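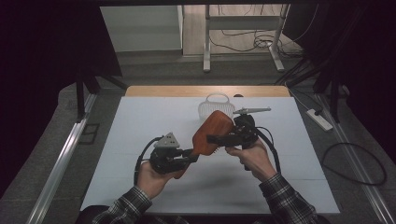

Zwei Handgreifer, eine Haarbürste: beidhändige Übung am Arbeitstisch der Projektgruppe.

Ausschreibung: Teilnahme am studentischen Projekt Flavon

Die Hochschule Prindska schreibt für das kommende Semester Plätze im studentischen Projekt Flavon aus. Das Projekt ist dem Labor für Handhabungstechnik zugeordnet und befasst sich mit dem beidhändigen Greifen und Übergeben von Alltagsgegenständen. Die Studierenden führen die Bewegungen zunächst selbst mit Handgreifern aus, werten die Aufzeichnungen aus und übertragen ausgewählte Abläufe auf einen zweiarmigen Versuchsstand. Zum Abschluss tritt die Gruppe beim hochschulübergreifenden Moreira-Wettbewerb an.

Zu besetzen sind zwei Plätze im Bereich Datenerhebung sowie zwei Plätze im Bereich Auswertung und Ansteuerung. Projektbeginn ist im Oktober. Die Teilnahme erstreckt sich über zwei Semester.

Aufgaben im Bereich Datenerhebung
Durchführung beidhändiger Greif- und Übergabeaufgaben nach Versuchsplan
Auf- und Abbau des Arbeitsplatzes einschließlich Kabelführung
Führung des Versuchsprotokolls und Kennzeichnung fehlerhafter Durchgänge
Pflege der Gegenstandssammlung, die derzeit 53 Haushalts- und Pflegeartikel umfasst

Aufgaben im Bereich Auswertung und Ansteuerung
Sichtung und Bereinigung der Aufzeichnungen; aus dem vorangegangenen Semester liegen 469 Durchgänge vor
Programmierung von Auswerteskripten in Python
Erprobung der Bewegungsabläufe am Versuchsstand unter Aufsicht der Laborleitung
Mitwirkung an der technischen Dokumentation für den Wettbewerb

Voraussetzungen
Bewerben können sich immatrikulierte Studierende der Studiengänge Mechatronik, Informatik, Maschinenbau und Medizintechnik ab dem dritten Fachsemester. Für den Bereich Auswertung und Ansteuerung werden Programmierkenntnisse vorausgesetzt, die durch eine bestandene Lehrveranstaltung oder eine eigene Arbeitsprobe nachzuweisen sind. Für die Datenerhebung sind keine Vorkenntnisse erforderlich; erwartet werden eine sorgfältige Arbeitsweise und die Bereitschaft, gleichartige Aufgaben über längere Zeit konzentriert auszuführen. Arbeitssprachen der Gruppe sind Deutsch und Englisch.

Vor der ersten Tätigkeit im Labor ist die Sicherheitsunterweisung zu absolvieren. Die Einführung in die Handhabung der Greifer erfolgt in der ersten Projektwoche.

Leistungen
Die Teilnahme kann nach Maßgabe der jeweiligen Prüfungsordnung als Projektarbeit angerechnet werden. Über die Anrechnung entscheidet der zuständige Prüfungsausschuss; der Antrag ist vor Projektbeginn zu stellen. Eine Vergütung wird nicht gezahlt. Reisekosten zum Moreira-Wettbewerb werden nach den Richtlinien der Hochschule erstattet. Die Firma Preter stellt der Gruppe für die Dauer des Projekts Werkstattzeiten in ihrer Lehrwerkstatt zur Verfügung.

Bewerbung
Die Bewerbung umfasst ein Anschreiben von höchstens einer Seite mit Angabe des gewünschten Bereichs, eine aktuelle Immatrikulationsbescheinigung sowie eine Leistungsübersicht. Die Unterlagen sind als zusammenhängende PDF-Datei über das Bewerbungsportal der Hochschule unter dem Stichwort »Flavon« einzureichen. Unvollständige Bewerbungen können nicht berücksichtigt werden.

Die Auswahl erfolgt auf Grundlage der Unterlagen und eines kurzen Gesprächs im Labor. Bei gleicher Eignung werden Studierende bevorzugt, die bislang an keinem Projekt des Labors teilgenommen haben. Bewerbungen schwerbehinderter Studierender sind ausdrücklich erwünscht. Angaben zu benötigten Anpassungen des Arbeitsplatzes können bereits im Anschreiben gemacht werden.

Fachliche Auskünfte erteilt die Projektleiterin Hadiza Aliyu in der Sprechstunde des Labors, jeweils ab 14 Uhr nach Voranmeldung über das Sekretariat.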